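News > Bands > Reissues and Reunions

Starnondale to play first show in 11 years as debut album returns on vinyl

Last updated: Wednesday, 9:40 a.m.

It has been a long and rather quiet stretch for anyone who loves Starnondale, so it is a real pleasure to be able to pass along some good news for once. The doom metal four-piece will play together in May for the first time in 11 years, and their debut album, Dritside, is coming back on vinyl the same week through the small label Caron.

Longtime readers will remember that Dritside first came out on cassette, in a hand-numbered run of 223 copies that the band dubbed at home and sold mostly from a folding table beside the stage. A CD followed a year or so later and went out of print almost as quickly, and since then the album has lived on mainly through worn tapes, patient traders and the sort of friend who is willing to make you a copy if you promise to listen to it all the way through (and you really should, as the closing song is the best thing on it).

The new edition has been put together from the original reels, which spent most of the years in between in a closet at the drummer's parents' house. Caron says the tapes were in better shape than anyone had dared to hope, apart from a short dropout in the second song, and that has been patched from the cleanest cassette they could find. The sound is said to be fuller at the low end, and the organ that runs under much of side two – buried so deep on the cassette that plenty of fans never knew it was there – can finally be heard properly.
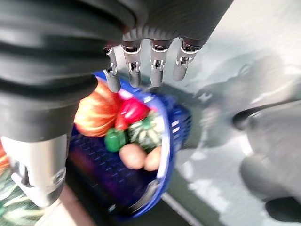

The album will be spread over 2 records this time, which gives the longer songs a bit more room and leaves most of the fourth side free for rehearsal recordings. Those were made on a portable recorder the winter before the album sessions, and they include an early, much faster version of the title track with different words. There is also a cover of an old folk tune the band used to open with, and people who went to those first shows have been asking about that one for as long as this page has existed.

Caron is pressing 1,128 copies, all on black vinyl, with a printed inner sleeve and the lyrics in full. The label would not be drawn on whether there will be a second pressing, and said only that it would like to see how the first one goes. Orders placed directly with the label go out first, and shops should have theirs by the end of the same week.

As for the concert, it will be held at Fetex, the old ballroom over by the rail yard where the band played what everyone assumed was their last show. The lineup is the one that recorded the album, with both guitarists back and the original singer handling bass as well. They have been rehearsing on and off since the fall, at first just to see whether they could still get through the songs, and the band's short statement says they had no thought of playing in public until the label called about the tapes and one thing led to another.

"We are slower than we used to be, and for this kind of music we think that is probably an improvement," the statement reads. "We will play the whole album and a few others, and then we will see how our backs feel."

Doors are at 7 p.m., and the band plans to be on stage by 9. The room is not a large one, and the balcony will stay closed while the stairs are being repaired, so it would be wise to sort out a ticket early if you are coming from any distance. Tickets are available from the Fetex box office in the afternoons and by mail from Caron, and anyone who orders the record and a ticket together can pick up the record at the door and save the postage.

No further dates have been announced. The band says there is one new song, finished except for the ending, and that it may or may not be played on the night. We have heard a rough minute of it and would very much like to hear the rest. It opens with the organ alone, takes its sweet time about letting the guitars in, and sounds a good deal like Starnondale, and for some of us that is plenty to be going on with.

A review of the reissue will be posted once our copy arrives.

Related news
Caron adds two live tapes to its spring list
Fetex balcony to reopen after repairs
From the archive: our first review of Dritside
Readers pick their favorite doom metal debuts
Where to trade old cassettes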